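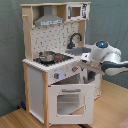 Play kitchen with hood, microwave, sink and drop-down oven door.

Play Furniture Assembler and Checker (part time)
Pallness, Drulovard site
Reference 614

Pallness supplies play kitchens, shop counters and workbenches to preschools and waiting rooms. We are hiring one assembler and checker for the kitchen line at Drulovard. The post is 32 hours a week, starts in February and is based in Bay 312. It reports to Getachew Weldu, line lead.

The work

Kitchens reach the bay as flat panels, posts and bagged hardware. You will build each unit from the drawing, check it against the inspection sheet, correct what can be corrected at the bench and pass the rest to returns. Most of the day is spent standing or kneeling at floor height.

Duties

Sort posts, panels and hardware against the parts list before assembly starts.
Square the upright posts and fix the top shelf. Diagonals are measured and written down.
Mount the range hood and the microwave compartment.
Fit the sink basin and gooseneck faucet. The faucet must not turn under hand load.
Set the control knobs and check that each one turns freely and does not pull off.
Hang the oven door. It must open and close without rubbing on the side panels and the handle must be tight.
Inspect printed panels, including the backsplash, for scratches, bubbles and lifted edges.
Check wooden pegs for splinters and sand where needed.
Place the accessories, such as the metal pot with its lid, on the finished unit and confirm them against the order.
Take units apart for repacking when the order calls for flat delivery.
Record defects by part number. Free-text notes are kept to one line.

You will also spend one shift in four on the Fonby range, which uses the same posts but a different hinge. Training on both ranges is given in the first two weeks.

What we need

Experience in furniture assembly, cabinet work, fixture installation or a similar trade.
Ability to read an exploded drawing without help.
Careful use of a hand driver. Power drivers are not allowed on pre-drilled softwood.
Ability to lift a packed unit with a second person.
Clear handwriting or basic typing for the inspection sheet.

Useful but not required

Knowledge of toy safety rules on small parts, finger gaps and sharp edges.
Experience with touch-up of clear-finished wood.

Hours and conditions

Shifts run from 7:30 a.m. to 4:00 p.m. with an unpaid half-hour break. Safety shoes and knee pads are supplied. Parking is behind the Idahosa building; use the side door. Pay is hourly and depends on experience. The rate is confirmed in writing before the bench test.

How to apply

Send a resume and a short list of the types of furniture you have assembled to the hiring desk, extension 535. Quote reference 614. Selected applicants will be asked to complete a paid bench test of two hours, consisting of one door, one faucet and one full inspection sheet. Bring photo ID. Tools are provided.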